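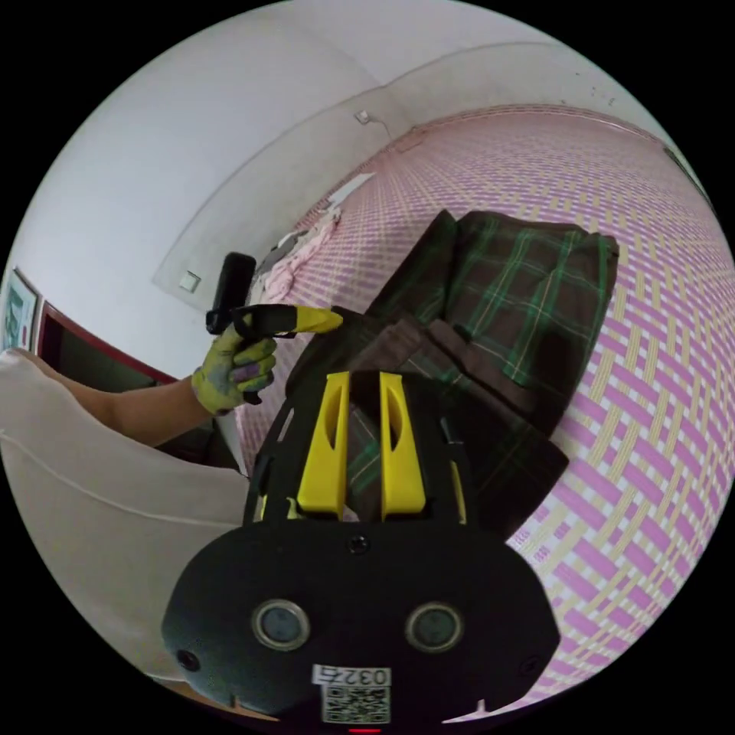 The jokes about the bus station were the best part, one guest wrote on the comment card in Umham, and she asked if the same comedians will come again in fall. We put her remark first in this report. The main aim of the grant from the Codar Fund was to bring live comedy to towns where people normally have to travel for it.

Progress report on the touring comedy program, second period

In this period we gave four evenings of stand-up: 2 in Osbridge, one in Umham and one at the Trương Theater. This is the number that we promised in the application. The evening in Umham was first planned for March and we had to move it to April, when the heating in the hall was being repaired. All tickets stayed valid, and we paid the performers their travel costs for the canceled date as well.

The best attended evening was at the Trương Theater, with 61 paying guests. For a small room with a low ceiling this is a very good result, and laughter fills such a room quickly. The first evening in Osbridge was weaker. We had chosen the same night as a school concert in the next street, and we should have looked at the town calendar before printing the posters. For the second evening in Osbridge we did this, and the room was well filled.

Each evening has the same order. A host opens, then come three performers with short sets, then a break, then one longer set. In the previous period the break was in a different place and many guests went home during it. Now the longest set is after the break and most of them stay. The shows begin at 7:30 p.m., which is earlier than usual for comedy, and the last bus from Umham can be reached without running.

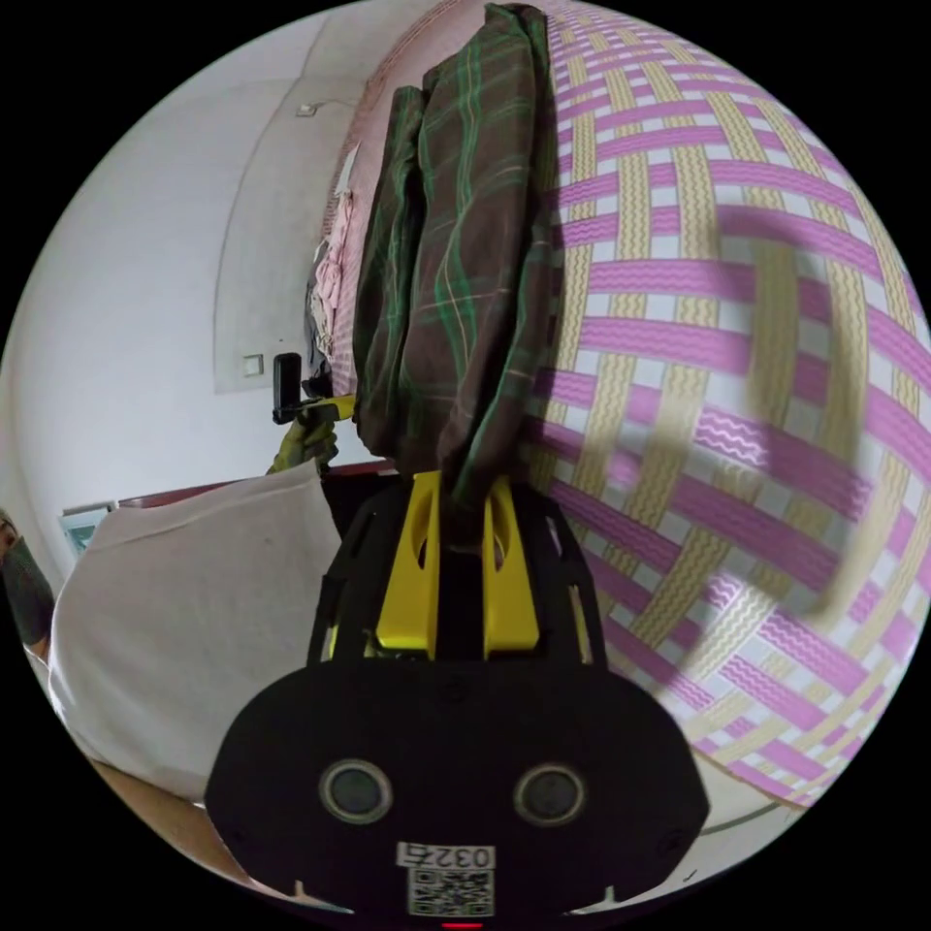 Please give the beginners more minutes on stage and fewer minutes of advice, said a participant in the feedback round after the writing workshop. Others in the group agreed, and we changed the plan for the next session already. Every beginner now performs first, and the discussion comes afterwards. The tutor was doubtful in the beginning – she prefers to read the material on paper before it is spoken – but she now wishes to keep the new order also in the next period.

The workshops are held in Osbridge in the afternoon. They are free of charge for the participants and are meant for adults who have never performed. Several of the texts were in two languages, and this brought an interesting discussion about which jokes can be translated and which can only be replaced by another joke. We would like to give one full session to this subject. Two of the beginners opened the second Osbridge evening with five minutes each. One of them forgot the ending of her story and told the audience so, and she received the longest applause of the first half.

On costs, we are within the budget. Travel was more expensive than we calculated, while the sound equipment was cheaper, as the Trương Theater let us use its own microphones without a fee. We ask the fund to permit that the difference is moved from equipment to travel. The signed form for this request was sent separately.

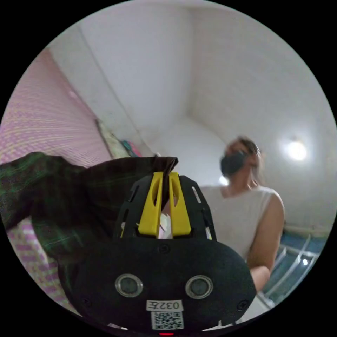 Will the ticket price go up in the next period?

The price stays the same until the end of the grant, and the reduced ticket for students and pensioners stays as well.

One point remains open. We wanted to make sound recordings of all evenings, for the performers to hear their own timing. This was possible in Osbridge only. In Umham the recording has a strong hum and cannot be used. For the next visit we will bring a longer cable and put the recorder away from the lighting desk.
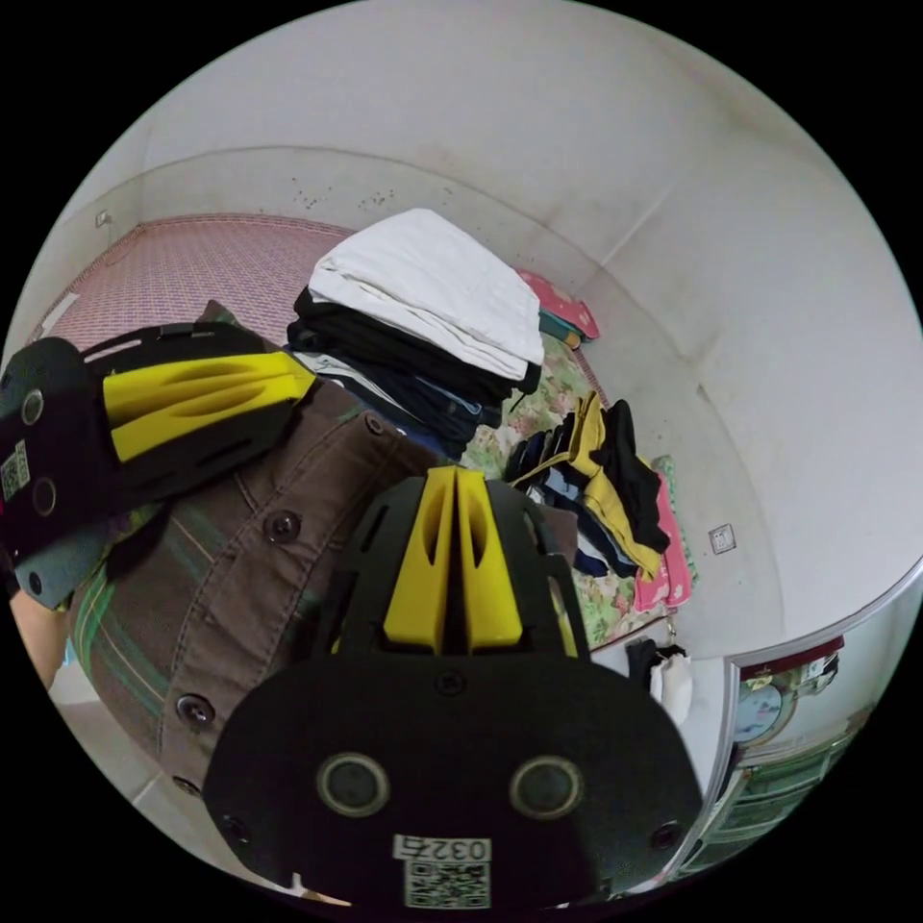 Touring and Workshops Team, Osbridge Comedy Stage

For the third period we plan a further evening in Umham and another at the Trương Theater, and a closing show in Osbridge with workshop participants in the first half. The hall in Umham is confirmed. With the theater we still discuss the date. The program leaflet will carry the name of the Codar Fund on the front page, as agreed, and we will send a draft before it goes to the printer.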